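Nurunus — two-hand gripper recordings, ball and bowl

Readme for the shared folder. Last edit 21st September, Yen-ting Chiu. 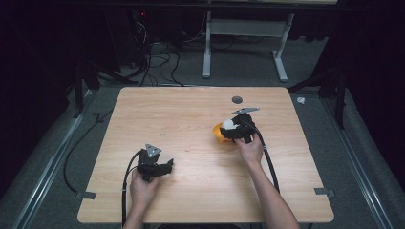 Nurunus is a pair of hand-held grippers built in the Prilley workshop. One per hand, cable on each, no arm involved yet. You do the job yourself and the log gets used to train Ryu later (Ryu is the arm, seperate folder).

What's in it
2,774 recordings, one task: white ball and orange bowl. Mostly right hand on the ball, left hand waiting. Left-hand ones are in the folder called left, obviously.
Each recording is about 20 seconds. Video plus jaw opening for both sides.

Files
video — one per recording
jaws.csv — time, left, right. 0 is shut, 80 is fully open
notes.txt — whatever I remembered to type

Before you record
Clamp the tabletop both sides. It creeps otherwise and you won't notice till you play it back.
Cables off the near edge, not across the wood.
Open and shut both jaws once at the start, the sync script looks for it.
Grey plates on top stay on. If one gets knocked, stop and redo the calibration.

Known problems
Batch 9 has left and right swapped in the csv. Fix is in swap.py, not run on the originals.
Everything from March was the old jaws, narrower, dont mix with the rest.
Dark background in all of it, so no good for testing in daylight.

To do
Second task (stacking). Shorter cables. Port the loader over from Nusero — half done, ask before using.

Fine to copy and use, just say where you got it.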